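Slide 6 – Starklow, the submarine novel

Start with the plot. A Joseck-class boat goes silent in February with 62 men aboard. The captain has orders he can't confirm.

First draft ran 329 pages before anyone fired. Cut 117. Read the sonar passage, stop at the hatch.

Carvalho, the admiral, came in late – mention he was a minor part at first. 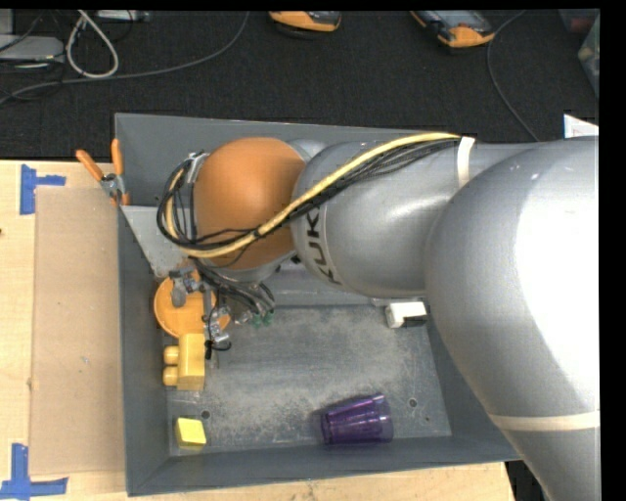 Tomás Figueiredo thought the captain gave in too easily, and asked for one more scene in the control room.

Take questions.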